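HYD 103: Drinking Water and Public Supply
Handout 4: Storage in the Home
Instructor: Lleucu Bevan

Reading for this unit: Postma, chapter 2, and the Cerkenstead supply report.

1. Why storage is taught separately

Water leaving a treatment plant carries a small amount of disinfectant. The amount falls with time, and it falls faster in warm weather. Students should be able to explain why water that met every standard at the plant may fail a test after a week in a household container.

2. Containers

Clean, food-grade containers with tight lids are preferred. Clear plastic lets the user see cloudiness or sediment, but it also admits light, which encourages algae. Containers that have held fuel, bleach or pesticide must never be used for drinking water, however well they have been rinsed.
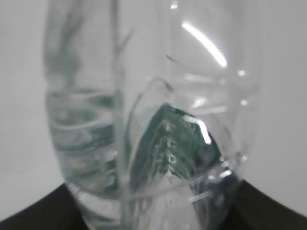
3. The Cerkenstead survey

In August, households on the east side of the town were without mains supply for 72 hours. Wim Van Wijk and Ilse Maes later visited 300 homes and recorded how drinking water had been kept. Their tables separate wide-mouthed vessels, into which cups and hands are dipped, from narrow-necked ones, from which water is poured. Read the tables before class and note which homes were left out.

4. Units

Results are given per liter. One cubic meter is 1000 liters. Show all conversions in written work.

5. Assignment

Submit one page comparing two methods of household storage. Papers are due May 6, 2020, and should be sent to Aníbal Barros at the department office.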